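18/04/2021, Grarevwood bench, teleop notes

Good long session today, 13 demos of the toy pick-up on the Drallell arms, driven by hand from the leader side. My wrists are feeling it! The first few were jerky (I will grip too hard, every time), but once I slowed down on the approach the replays looked much nicer. Still hovering too long before closing, and I reckon the policy will learn that dithering from me.

Usmont set is now at 473 episodes, stored with the Ersoy config. Wrist view and side view, same setup, curtains drawn:

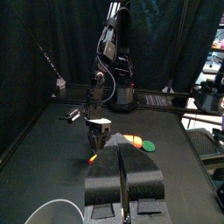
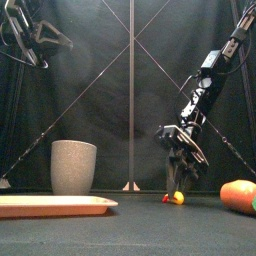
Next time
- Re-zero the gripper before starting, not halfway through like I did.
- Shift the red and yellow toy between takes, I got lazy and favoured one spot.
- Trim the idle bit at the start of each demo, 100 steps should do it.
- Tea first.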